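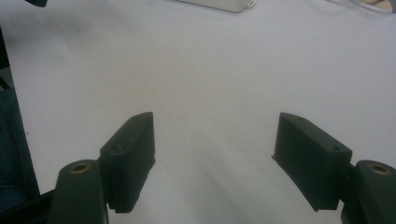
戒糖一个月，到底瘦了没有？

瘦了一点，瘦在钱包上。无糖酸奶、代糖巧克力、一袋据说来自高山的赤藓糖醇，加起来花了521块，而我以前买白糖，一年也用不掉两包。

事情要从June说起，哦不对，从六月说起，我写英文邮件写多了。六月我去了一趟Fallau，住在Maya Khalaf家里。她家早饭不放糖罐，桌上只有黑面包、黄瓜和一种咸得很有主见的奶酪。住了几天，我觉得自己皮肤发亮、思路清晰，回来的飞机上当场决定戒糖。空姐发小饼干，我摆摆手，姿态之高，像是在谢绝一枚勋章。半小时以后我问她还有没有。

真正开始戒，是回家第二天。我给自己定的规矩很简单：甜的不吃，配料表里有糖的不吃，水果可以吃，但要带着愧疚吃。头三天我很有劲头，站在超市里读配料表，读得比合同仔细。番茄酱有糖，面包有糖，火腿有糖，一瓶泡菜也有糖。我在酱油架子前面站得太久，理货的小伙子绕了我两次，第三次问我是不是在找人。

第四天开始头疼。网上说这是身体在适应，我的身体适应的方式是下午三点准时想骂人。同事Nizar Awad拿了一盒Zelenák的榛子威化挨桌发，发到我这里，我说我戒糖了。他说好，然后把我那份吃了，吃得很慢。我至今认为这属于职场霸凌。

第二周我发现了代糖，日子好过了一些。赤藓糖醇泡红茶，入口是凉的，好像有人在茶里开了空调。用它烤的玛芬外表金黄，掰开像浴室海绵，我吃了两个，晚上肚子里的动静邻居大概也能听见。包装背面有一行小字提醒不要过量，那行字我是第二天早上才读到的，读了三遍。

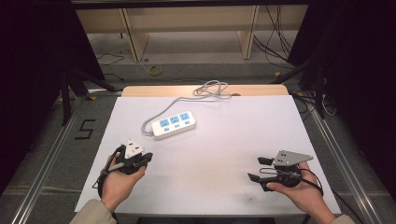 Innes Swanson听完以后回我，说你这哪里是戒糖，你是给糖换了个更贵的名字，她外婆一辈子早晚各一勺果酱，八十多了还自己扛米上楼。我说果酱里好歹有水果。她说那你吃水果去，别在微信上跟我讨论肠道菌群，我在吃饭。

她这话我想了几天，主要是在想她外婆的果酱。

第三周我妈来电话，问我最近吃什么。我说妈我戒糖了，她沉默了一下，问我是不是查出什么了。我解释了二十分钟，说现在很多人都这样，是一种生活方式。她说哦，那红烧肉还做不做。我说做，少放点冰糖。那天的红烧肉颜色发灰，味道像开会。我爸夹了一块，看了看我，又夹了一筷子青菜。后来我妈回厨房补了半把冰糖，重新收汁，我吃了三块，没有写进记录里。

说到记录，我还下了一个记饮食的软件，叫Jedix。它每天晚上弹出来问我今天表现如何，语气很像我小学班主任。我输入一根香蕉，它给我一个黄色的感叹号。输入一碗白米饭，它建议我“考虑替代选择”。有一天我喝了杯奶茶，三分糖，觉得三分不算什么，如实上报，它算出1,386千焦，并祝我明天加油。我当场把它卸了。卸载页面问我离开的原因，选项里没有“丢人”。

最后一周就比较松散了。办公室有人过生日，蛋糕是奶油栗子的，我本来只打算刮一点边上的奶油，以示合群。Hanan Khoury递给我一块，上面有整颗的栗子，我总不能让她一直举着。吃完我坐在工位上等罪恶感来，等到下班也没来，倒是犯困。

现在体重比戒之前轻了半斤，我怀疑是换了双拖鞋。咖啡倒是真的不加糖了，加了反而腻，这一条算是留下来了。酱油照旧买有糖的那种，配料表我也不怎么看了，站久了腰疼。

那袋赤藓糖醇还剩大半，有人要的话在下面留言，自取，附送玛芬模具一个。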